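Search this site Go

Can a Machine Do My Chores Yet? Your Questions, Answered

We get a lot of mail about this (146 messages since we put up the first version of the page!), and most of it circles the same few worries and hopes, so we've gathered them up and tried to reply the way we would across a kitchen table.
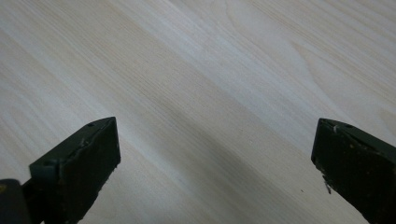 So, can I buy one that does everything?
Not yet, I'm sorry to say. You can buy machines that do one thing well, like vacuuming a floor or mowing a lawn, and you've been able to for years. What you can't bring home is one helper that wipes the counter, then folds the towels, then goes and finds the lid for the leftovers. The people at Jokedano, our little workshop in Dravthorpe, have been at this a long while, and they still wash their own coffee cups.

Why is picking things up so hard?
Because you're so good at it that you've forgotten learning! When you lift a sock off a table, your fingertips feel the cloth bunch, and you adjust before you've had a thought about it. A gripper with two stiff fingers has to manage with far less. It has to come down at a good height, close by a good amount, and notice when it has come up with nothing. A wooden block is fairly kind to it. A sock, a wet plate or a single sheet of paper is not kind at all.

What about the shop floor? Surely that's easier.
It is, a bit, and mostly for the dull reason that a shop can be arranged to suit the machine. Parts arrive in the same tray, facing the same way, all day long. Our Jasent test bench ran 600 picks of one plain wooden part in March and got nearly all of them. Then we tipped the same parts into a bin, every which way, and it managed 359 out of the next 600, so please don't throw out your work gloves.

Can it sweep up or sand a board?
Sanding a flat board, yes, if someone clamps it down and checks the edges afterward. Sweeping a bench is harder than it sounds, what with screws you want to keep lying in among the dust you don't.

Will it scratch my table?
It could. Hard fingers and soft pine are not the best of friends, and we'd start on a scrap board or put down a mat.

Which chore will come first?
If you made us guess, we'd say clearing a table of sturdy things, cups and toys and so on. Our Tsuchiya project is working on just that, slowly, and we'll add to this page when there's more to tell.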